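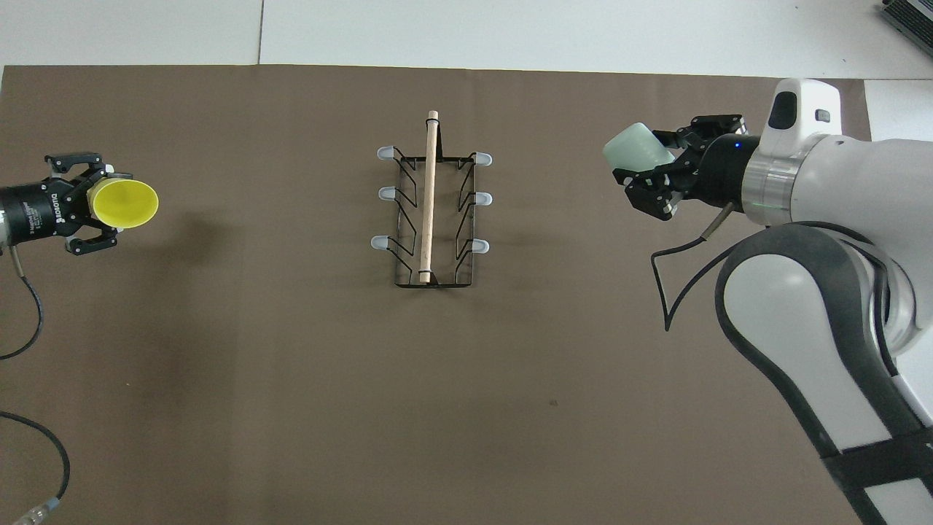 Lesezeit: 3 Minuten

Tischbelag für den Bastelkeller: Packpapier, Wachstuch oder gar nichts?

Poltita
Ich richte im Keller einen Arbeitstisch zum Malen und Kleben ein, hauptsächlich für die Kinder, abends auch für mich. Die Platte ist weiß beschichtet und zweiteilig, in der Mitte läuft eine Fuge durch. In die Fuge ist mir beim letzten Mal Acrylfarbe gelaufen, die bekomme ich nicht mehr heraus. Womit deckt ihr ab? Ich dachte an etwas Braunes, Mattes, weil mich die weiße Platte unter der Kellerlampe blendet. Der Tisch ist 80 cm tief.

Trorkov
Packpapier von der Rolle. Kostet wenig, man kann darauf notieren und skizzieren, und wenn es voll ist, kommt es ins Altpapier. An den Ecken mit Malerkrepp fixieren. Ich wechsle alle 3 Wochen.

Flores
Packpapier würde ich bei Kindern nicht nehmen. Sobald ein Wasserbecher umkippt, ist es durch und wellt sich, und die Farbe läuft trotzdem in die Fuge. Wir haben Wachstuch, Unterseite Vlies. Abwischen, fertig.

Trorkov
Wachstuch glänzt aber. Er schreibt doch, dass ihn das Licht stört.

Poltita
Sie, bitte. Aber stimmt, glänzen soll es nicht.

Flores
Es gibt auch mattes. Im Stoffladen nach Meterware fragen, nicht die Tischdecken vom Discounter.

Rusance
Zur Fuge: vor dem Abdecken einen Streifen Klebeband darüberziehen und gut andrücken. Dann ist es fast egal, was obendrauf liegt. Die alte Farbe würde ich mit einem Holzspatel und etwas Spiritus versuchen. Vorher an einer Stelle testen, die man nicht sieht, manche Beschichtungen werden davon stumpf.

Den Belag muss man übrigens nicht bis an alle Kanten ziehen. Bei mir bleibt hinten ein Streifen Platte frei, da stehen die Gläser mit den Pinseln. Auf der glatten Fläche stehen sie besser als auf Stoff.

Poltita
Mit den Gläsern ist das hier so eine Sache. Was nehmt ihr als Wasserbecher? Marmeladengläser sind mir auf dem Kellerboden zu riskant.

Flores
Plastikbecher, möglichst kräftig gefärbt. Gelb geht gut, den übersieht auf einer braunen Unterlage keiner. Breite Öffnung, sonst stoßen die Kinder mit dem Pinsel dauernd an den Rand. Nur zu einem Drittel füllen.

Trorkov
Gelb würde ich nicht nehmen. Man sieht schlechter, wann das Wasser gewechselt werden muss. Weiß oder durchsichtig ist besser.

Flores
Das Wasser ist nach dem ersten Pinsel sowieso grau. Gewechselt wird, wenn die Farben auf dem Papier schmutzig werden.

Rosaura Bermúdez
Ich leite eine Malgruppe und habe beides durch. Für Aquarell helle Becher, da hat Trorkov recht. Für Deckfarben und Acryl ist die Becherfarbe gleichgültig. Acryl löst sich von glattem Plastik nach dem Trocknen meistens ab, wenn man den Becher etwas biegt.

Beim Belag bin ich bei einer Malervlies-Bahn gelandet, Folienseite nach unten. Saugt auf und lässt nichts durch. Nachteil: Zum Schneiden mit dem Cutter taugt sie nicht, da lege ich eine Matte darunter. Also auf das Vlies, unter das Werkstück.

Trorkov
Vlies fusselt. Wer danach lackiert, hat die Fasern im Lack.

Rosaura Bermúdez
Lackieren würde ich mit Kindern im Keller auch nicht.

Poltita
Danke an alle. Ich klebe die Fuge ab und probiere mattes Wachstuch, für meine eigenen Sachen abends lege ich Packpapier darüber – eine Rolle mit 20 Metern habe ich noch. Spiritus teste ich am Wochenende an der Unterkante.

Rusance
Dabei lüften. Und das Wachstuch vorher einen Tag ausrollen, sonst stehen die Knicke hoch.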